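Setting up a table-top arm demonstration for visitors

These notes cover the oven and tray routine as we run it on open days at Nevik. They assume the arm is already commissioned and that one operator stays at the controls throughout.

Table

Cover the working area with a single sheet of brown paper. Smooth it down from the centre and tape the corners underneath the table edge. The paper cuts glare from the white top, and crumbs go in the bin with it at the end of the day. Stand the oven on the left, within reach of the arm, and mark its feet on the paper in pencil. If it shifts by more than 4 mm, the taught positions need checking again.

The oven stays unplugged. Visitors ask whether it is hot, so tell them before they ask.

Props

Use a foil tray with crimped edges and one plastic or ceramic plate in a plain colour. Foil trays bend after repeated gripping. Bring up to 50 for a full day and change the tray as soon as one side starts to fold. Set the grip force low, then raise it in small steps until the tray no longer slips when lifted.

Running order

1. Home the arm and wait for the operator to call clear.
2. Open the oven door fully.
3. Start the routine at reduced speed. We use 200 mm per second for the free moves and 41 for anything near the rack.
4. Hold the tray low over the paper for a few seconds so that the back row can see it.
5. Stop, answer questions, reset.

Keep visitors behind the floor tape while the arm is powered. Thitima Chuensuk wrote the stop procedure and a copy hangs by the door. Read it before your first session.

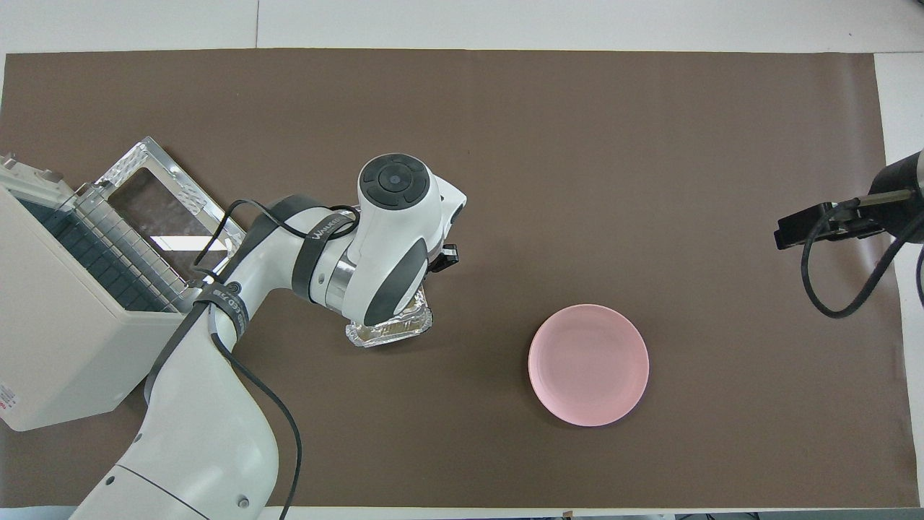

Nevik, December

The tray is in the gripper, just above the paper, with the oven door open and the pink plate to the right. Check the cables at this point in the routine. They should loop freely along the arm and stay out of the door's path. If one catches, press stop, return to home by hand and re-clip it before the next group.

Report faults to Ebbe Söderlund. Spare trays are in the cupboard marked Emness, second shelf.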